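Can a pharmacy swap my vaccine brand?

Booked one jab in January and was offered another maker's. Is that allowed, or was the fridge just bare?

Imad Bitar
Usually yes, if both are licensed for your age group. Ask which one went on your record — mine took 178 days to appear.
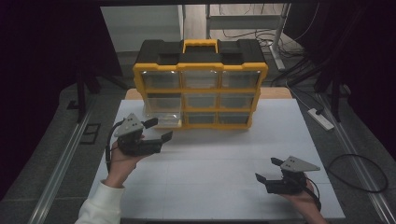 deter984
Depends on the country. Ours bought more than 1335 doses for a town of 318, then ran out of needles. Ring first.

Onuoha
Had both. Sore arm both times.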